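I keep telling Lise Grewal the same thing every budget season: buy the simulation time first, then the arm. She wants two arms on the floor by May, and I get it – hardware is fun, and a line item for rendered kitchens is a hard sell!
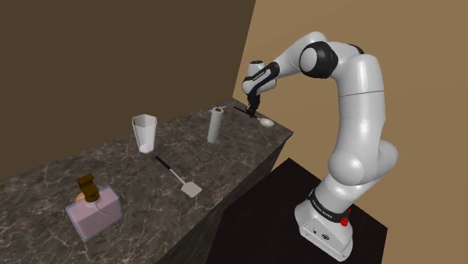

But we spent nearly 40 percent of last year's money on grippers from Drakard before we'd settled how high the counter should be. Three of them are still in their boxes (I walk past them every morning). Give me a month of spoons and spatulas on screen, and I'll write you a purchase order I can defend. Lise says I'm stalling. Maybe a little.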